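Care of Hand-Held Grippers and the Practice Table
Tips for members of the Virberg Robotics Club

The following advice is issued to all members at the start of the season in September and applies to every team entering the small-objects handling round. Members are expected to read it before their first session at the bench. Questions may be put to Eimear Brophy, who supervises the workshop, or to Tadhg Ó Dálaigh, who coaches the competition teams.

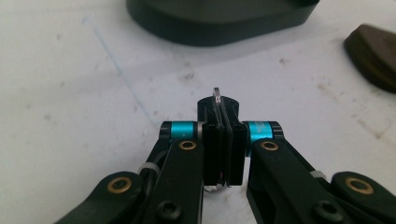
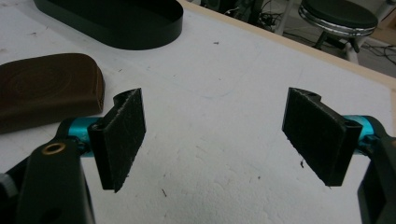
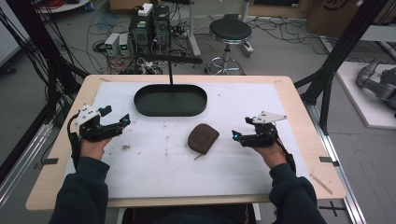
1. Cleaning the finger pads

Pads collect lint and specks from whatever they touch, and a dusty pad does not hold a smooth object well. Before each session, press a strip of masking tape lightly against the face of the pad and lift it straight off. Repeat with a fresh strip until the tape comes away clean. Do not scrape the pad with a blade, and do not pull at stray fibers along the edges. Trim them with small scissors.

Household sprays are not to be used on the pads. Most leave a film, and the film transfers to the next thing picked up. A cloth dampened with plain water is sufficient for the brackets and arms. Allow them to dry before closing the jaws.

2. Checking the joints

Open and close the gripper slowly 10 times with nothing between the fingers. The movement should feel even throughout. If it catches, look first for grit around the pivot pins and remove it with a dry, soft toothbrush. Oil is applied by the workshop supervisor only. Too much oil attracts dust, and it will find its way onto the pads.

Screws should be checked with the correct hex key, fully seated. A key that is slightly too small will round out the socket, and the whole arm must then be taken apart to replace one screw. Tighten until snug and stop. Over-tightened arms bind, and teams have lost practice time looking for an electrical fault that was a screw.

3. Cables

Leave enough slack for the wrist to turn freely in both directions. Cable ties on moving parts should be snug but should not pinch the cable, and the cut end should be trimmed flush. A sharp tail on a tie will scratch the back of the hand within a few minutes of work.

Cables on the floor are to be moved to the back of the table before anyone stands at it. Members who use a stool should lift it into place. Rolling a stool over a cable is the most common cause of damage recorded in the workshop book.

4. Looking after the table covering

A pale covering makes small objects easy to see, but it also shows every mark. Gray smudges can often be lifted with a soft white eraser, worked in one direction. Marker lines may be treated with a little rubbing alcohol on a cotton pad, tested first in a corner. Replace the covering when marks begin to be mistaken for objects.

Brush debris from the table toward one side and collect it in a dustpan - do not sweep it onto the floor, where it will be carried back on shoes and cables. Loose sticks, clips and trimmings should be returned to the parts drawer at the end of each turn.

5. Practicing with small and awkward objects

Members should begin with something firm and easy to grasp, such as a block, and move on to soft items when the firm ones can be placed without a drop. A small pouch is good practice because it changes shape as the fingers close. Thin, clear items are the most difficult and should be attempted last.

Approach slowly and close the fingers just enough to lift. Squeezing harder does not correct a poor approach, and it wears the pads. Where two operators share a task, agree on a spoken signal before the object is passed.

For the round itself, each team is allowed 3 attempts. Practice should follow the same rule from the second month onward, with a short rest between attempts. Members working with both hands are advised to stop as soon as the wrists tire - accuracy falls well before the operator notices.

6. Storage

Grippers are stored with the jaws slightly open so that the pads are not pressed together overnight. Wrap the cable in a wide, loose loop and secure it with a fabric strap. Do not wind it around the arms. Shallow trays are to be wiped, dried and stacked on the lower shelf.

Spare pads are kept in the drawer marked Finel and spare screws in the drawer marked Altel. Members who take the last of any item should write it on the sheet inside the cupboard door. Any gripper that has been dropped goes on the repair shelf with a dated label, even if it appears to work normally, and is not returned to use until the supervisor has signed the label.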